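Two hands better than one for Ginddale robot

Print this story | E-mail this story

A robot that learns by copying people has got a lot better at passing things from hand to hand, say researchers at the Ginddale lab. The trick, giving it fewer lessons but messier ones.

The team used 400 demos, each steered by a person, with the start positions changed every time. An older set of 2,499 tidy ones did worse in the same tests. Training took 20 hours on the lab's own machines.
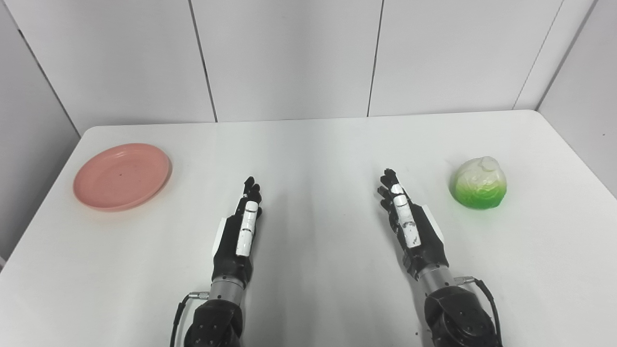

The method is called Umier and it splits every job in 2, one half for each arm, then learns when the halves have to meet. Putting food on a plate sounds easy. But with the cabbage over by the right hand and the pink plate out past the left, there is a wide stretch of table to get across, and the arms have to agree on who does what. Older methods often had both going for the same thing at once, or niether moving.

Still slow, the team admits. Soft or slippery items remain a problem and the tests were all done on a table top. Next up is drawers and lids, with the Zalewska group sharing its test kit. Code due out in June.

COMMENTS (3)

gardengate: Call me when it does the washing up

Grosier_fan: did they try it with diffrent lighting? that always broke ours

tills66: Fewer lessons, better results. Tell my old school

Contact the newsdesk | Copyright Ginddale News | Back to top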